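Topic: Mimik teleop kit from Oson - worth the money?

gripwrench
Posted 26/02/2018
OK so I finally pulled the trigger on the Mimik upper body kit (gloves, the headset and the control box) and I've had it running in our shop long enough to have opinions. Wanted to hear from anybody else who has one, or who sent theirs back. We do demo work for grocery clients, so my idea of a good time is moving vegetables from one place to another with a humanoid, and my notes are all going to lean that way.

Short version: the gloves are great, the software is fine, the manual is terrible. Setup took me a whole evening and page 13 has the two shoulder cables swapped in the drawing. If your arm goes up when you put yours down, that's why!

bluetorque
Which price did you get? They quoted me 1491 for the gloves alone and I laughed and closed the tab.

gripwrench
Same for the gloves. I bought them through Idbridge as part of the bundle, so the box and headset got knocked down a bit. Still hurt.

Effie Guthrie
I sent mine back in November, so I'll be the grump here. The thumb mapping drove me up the wall. I'd pinch and the thumb would swing out wide first, then come in, and by then I'd pushed over whatever I was trying to pick up. Support was friendly but they had me recalibrate over and over with the same result. Also the glove cuffs are way too big for me. I was holding them on with hair ties.

gripwrench
Did you have the old firmware? The thumb thing got a lot better for me after the update. Cuffs, yeah, no argument, they run huge.

Effie Guthrie
Whatever shipped in the box. If I have to go hunting for an update to make the thumb work, I'm still sending it back.

pallet_jacques
I'm with Effie on that. For that money it should update itself when you plug it in. I do like the headset though, the straps are comfy and I wear glasses. Question for the OP, how is it on anything with a handle? We tried totes with the demo unit and the operator kept losing the grip as soon as he looked away from his hand.

gripwrench
Handles and rims are where I've spent most of my time. What worked for me was turning on grip hold (it's in the second menu, under the wrist settings, not where you'd think). You close your hand, tap the pedal, and the robot's fingers stay put while you relax your own. Without it I'd be worn out by lunch.

Here's one from the headset view so you can see what the operator gets:
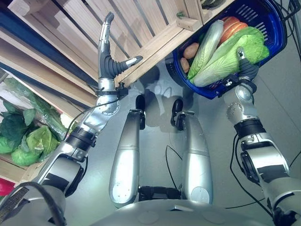

Grip hold does the boring part so I can think about the other hand. The right hand has the blue basket by the edge, with the napa cabbage, the potatoes and a tomato in it, and the left one is open and free to go for something else. My one complaint is that the fingers come right over the top of the produce on that side, so with soft stuff I'd want to take the handle from farther out. Tomatoes I place myself, very slowly, with my tongue sticking out.

bluetorque
Ok that's nicer than I expected. You can see both feet too! On my setup I get a great view of the far wall and that's it.

gripwrench
Tilt the head down more than feels natural. I drove it looking straight ahead for the first week and kept bumping the shelf with my knuckles. Well, its knuckles.

Effie Guthrie
I'd still worry about those cables hanging off the outside of the right arm. Is that the kit or the robot?

gripwrench
Robot side, the kit doesn't touch the arms at all. I should tie them up, I know, I know.

pallet_jacques
Anybody done the paid training with Abdel Hamid? It's 346 for the online session and my boss will cover it if I can say it's useful.

torsodan
Did it. Good if you're new, skip it if you've already found grip hold on your own. He spends a long time on posture and chair height, and I rolled my eyes at that, but my neck did stop hurting. Ask him for the shelf exercise - it isn't on the schedule and it was the best part.

bluetorque
So is it a buy or not?

gripwrench
For me yes, if you work with baskets and bins all day. If you only need to pick up small stuff I'd borrow one first and try the thumb.

Effie Guthrie
Borrow one first. And bring hair ties.

pallet_jacques
Gripwrench, can you post the firmware number you're on? The demo unit is coming back to us and I want to check it before the guys start complaining again.

gripwrench
Will do when I'm back at the shop, it only shows on the box screen.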